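Zundlow Center Adds Household Room for Daily Living Practice

CLURNONPORT – The Zundlow Center will open a household practice room to the public in October, the center announced Tuesday. The room is set aside for everyday kitchen and table tasks, among them hanging cups, laying out dishes and putting them away again.

Sessions will last 20 minutes and will be offered to groups of up to 10 people. Participants work at a table covered in gray felt, which the center selected to soften the noise of dishes and to keep small items from sliding.
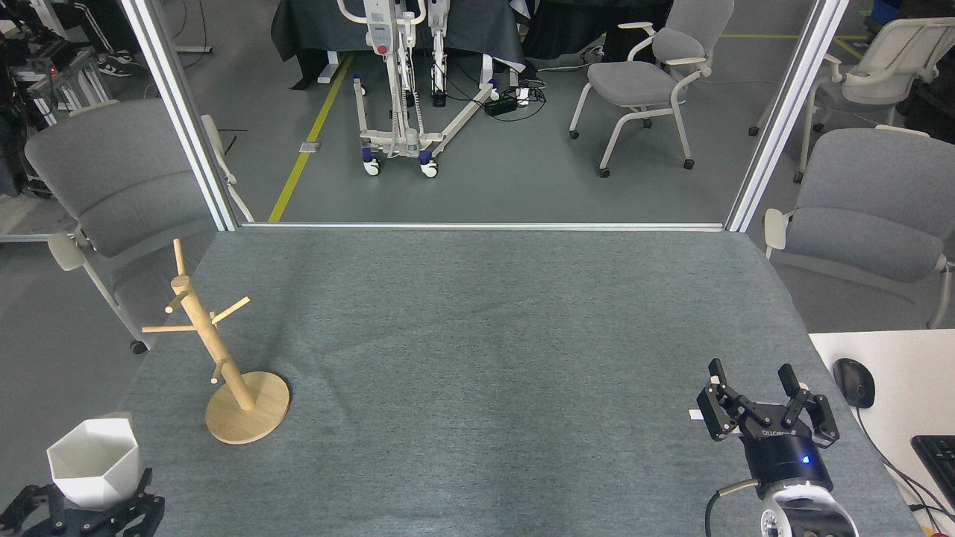 COMMUNITY & HEALTH

A light wooden mug tree with a round base and five pegs is among the items used at the felt-covered table. The pegs project at different heights and angles, and a white hexagonal cup is part of the same set of tableware.

"Hanging up a cup is a small task, but it calls for reach, grip and attention at the same time," the center said in a statement. "We want visitors to practice it at their own pace."

The household room is located on the ground floor of the Ramalho Building, at 3394 Tatari Avenue. The center said that 3 sessions will be held each weekday, with the first reserved for visitors who come with a family member or caregiver.

There is no charge to attend, but registration is required. Forms are available at the front desk and may be returned in person or by mail. Visitors who need step-free access are asked to use the Tatari Avenue entrance.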